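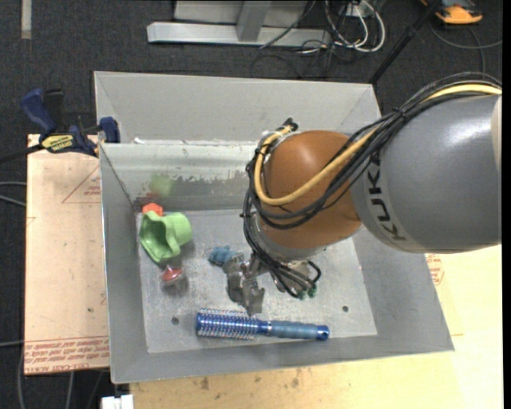 Classroom Safety Walk-Through – Marby Elementary, Zisodthorpe School District
3 min read

Completed October 2, 2018, during the morning block. Items are marked OK, FIX or WATCH. Comments go to the principal and the district office.

1. Class size and posted room limit – FIX
Room 3 has its limit card missing. The other rooms have theirs by the door. Replacement card requested.

2. Exit paths clear – WATCH
Fine in most rooms. In the split-grade room, two extra desks were added after enrollment changed and they narrow the way to the back door. A wheelchair can get through, but only if the chairs are pushed in. Teacher has asked for one desk to go to storage.

3. Evacuation plans for students who need help – FIX
Plans are on file for all students who need one. Two name a support aide who now works at the Vitale campus. Update the names and give a copy to the substitute folder.

4. Support aide coverage at recess and lunch – WATCH
Covered on the day. No backup is listed if one aide is out.

5. Room temperature – OK
70 degrees in the library, 68 in the portable. Heater in the portable is noisy – teachers turn it off during reading and forget to turn it back on.

6. Door hardware – FIX
Music room door does not latch unless pulled hard. Work order 700 is still open from last spring.

7. First aid kits – OK
Stocked and in date. Gym kit is short on cold packs but has enough for now.

8. Quiet room – WATCH
Being used for storage along one wall. Boxes of readers need to go before November, when the new schedule puts students in there every afternoon.

9. Playground surface – OK
Wood chips topped up under the swings. Low spot near the slide holds water.

10. Fire drill log – OK
Up to date. The portable reported that the bell was hard to hear with the door shut. Zakari Alarm to check the outside speaker.

Items marked FIX will be looked at again in November. WATCH items stay on the list until the staff safety rep signs them off.

Zisodthorpe School District | Contact the safety office | © 2018 | Back to top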